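Reading time: 4 minutes
Last updated 12/13/18

The table that stays

My neighbour Trygve Backlund gave away his dining table in September, and for two weeks he ate standing at the window. When I asked why he did not buy another, he answered that he was waiting to learn what he missed. It was not the eating, he said. He missed a place to put down a letter, open it, and leave it open.

I have thought about this often since then, because I write about furniture and I meet many people who want to talk about chairs. A chair has a designer and a story. A table is mostly asked to be the right size. In the shop at Pistcombe where I began my visits for this article, the tables stood at the back, under the lamps that were for sale, and most of them were covered with plates that were also for sale. I asked to see one without plates. The assistant needed a moment to understand me.

What I wanted to see was the top. A pale top is now the common choice, in offices and in homes, and I was curious what people like in it. One reason is the light. A pale surface gives back what comes from the ceiling, and a small room feels less closed in the afternoon. Another is that pale colours are patient with dust and crumbs, at least from a distance. 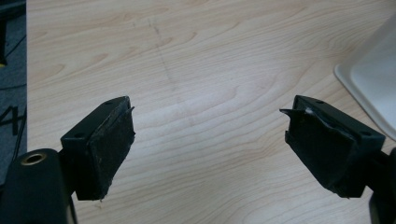 Light-coloured tabletop, with black gripper fingers at either side.

At Stevis, a small workshop that repairs and resells office furniture, I learned to look at the surface from low down, with my cheek almost on it. From there you see everything: the ring of a cup, the line where somebody cut paper without a mat. They do not remove all of these marks. Sanding is possible on solid wood, but laminate has only a thin printed layer, and if you go through it you cannot go back. So they wash it with warm water and a little soap, dry it well, and let the rest stay.

I was surprised to become fond of laminate. I grew up with the idea that it was the poor cousin of wood, and my grandmother covered hers with a cloth as if it were ill. But a good one has a pattern that moves, with long waves in tan and light brown, and your eye follows them while you are on the telephone. The rounded corner is also kinder than the square one - my hip can confirm this.

Then there is the hole for cables. In the old Ilanura catalogues, which I read with great pleasure, it is presented almost like jewellery, with its own page and a choice of rims. Today it is simply there, near the back, and many people never put a cable through it.
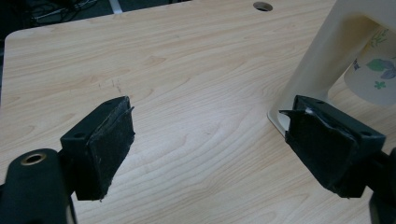 Chambi wrote to me that a cable hole is the first thing to check before buying, and that a table with the hole in the wrong place will make you angry every morning for nine years. Pencil marks, the letter continued, should be left alone until you know who made them and what they were measuring.

I like this advice, although I did not follow it. My own table had two such marks near the edge and I rubbed them away on the first evening. A week later I was drilling for a lamp, with a ruler in my hand, trying to find the middle again.

Trygve has a table now. It is pale, a little too long for his kitchen, and the door opens only if you push the table to the wall first. There are three letters on it, all open.

Contact the editors | Copyright, all rights reserved | Back to top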